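## Do you need a phone "booster" app? I paid for three so you don't have to

Every few months the same sort of advert does the rounds. Your phone is slow, your storage is full of junk, your battery is being eaten alive by things you can't see, and for the price of a coffee an app will put it all right. Several readers have written in about one called Sellport Clean, and Kam-wah Ko forwarded me a rival, Niven Boost, with the subject line "is this rubbish?" I added a third, Bovik Battery Doctor, as it kept turning up in my own search results whether I wanted it or not.

I bought a month of each and put them on an old Android phone that I keep in a drawer. The phone is slow. It has 3 GB of memory and a few years of photos on it, so if anything was going to be helped by a good sweep, I thought it would be this one.

Sellport went first. It ran a scan with a great deal of spinning and told me it had found 1297 junk files. That sounds alarming until you tap the small arrow and look at what they are. Nearly all of them were thumbnails, the little preview pictures the gallery makes so it can show you your albums quickly. I let it delete the lot. The gallery then took ages to open, as it had to make every one of them again, and when I ran the scan the next morning most of the "junk" was back. Sellport was very pleased to have found it.
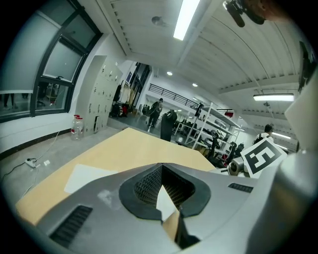
Niven Boost works on memory. It shows a dial, the dial is red, you press the big button and the dial goes green. What it does behind the dial is close apps you aren't looking at. Android already does this by itself when it needs the room, and it's better placed to decide which ones to keep. After a "boost" my email and the map both had to start from cold, so each was slower to open than before I'd pressed anything. I timed it with a stopwatch, not very scientifically, and stopped when it became clear that the boosted phone was losing every go.

There's also the matter of what Niven asks for. It wanted my location, my contacts and permission to draw over other apps. I can see a thin argument for the last one (it puts a floating bubble on the screen with the dial in it). I asked the support address why a memory cleaner needs my contacts and got a reply saying that my privacy was important to them. I wrote back to say this didn't answer the question. That was in July and I'm still waiting.

Bovik Battery Doctor is the one I expected to like, and it's the least bad of the bunch. It gives you a list of which apps have used the most power, laid out clearly, with a button beside each one to put it to sleep. The trouble is that the list comes from the phone's own battery page. Go to Settings, then Battery, then the usage page, and you'll find much the same thing for free, though the names of the menus vary between makers. Bovik adds a health score out of 100. Mine was 62, and it rose to 88 when I turned the brightness down. A battery doesn't get healthier when you dim the screen. I'd call that number decoration.
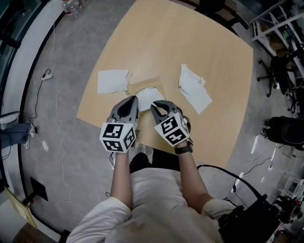 I know some of you will say your phone felt quicker after using one of these, and I don't doubt that it did. Most of them suggest a restart as part of setting up, and a restart does help a phone that's been on for weeks. You can have that part for nothing by holding down the power button.

If you do want some space back, this is what I did to the same phone after removing all three apps:

- Looked at Settings, then Storage, and sorted by size. One podcast app was holding on to episodes I'd finished long ago.
- Deleted the offline maps for a holiday that's been and gone.
- Emptied the bin in the gallery, which I'd forgotten had one.
- Uninstalled games nobody in the house plays any more.

It took one cup of tea. The phone still isn't fast, and I don't think anything you can download will make it so, but it has stopped nagging me about storage and it can take a system update again.

A word on cancelling. Sellport and Niven both bill through the app store, so you need to end the subscription there. Deleting the app doesn't do it. Bovik took my card on its own site and wanted an email to cancel, followed by a second email to confirm the first. Check your statement a month later.

Kam-wah has since asked if the iPhone versions are any better. I haven't tried them and would want some persuading, given that Apple gives other apps even less room to poke about in the system. If you've paid for one and think it earned its keep, write in and tell me what it did. "Feels snappier" won't count. I'd like to see timings, before and after, with a restart in between.

Next issue: Posix Keyboard, which says it learns how you type. I'd like to know where it keeps what it learns.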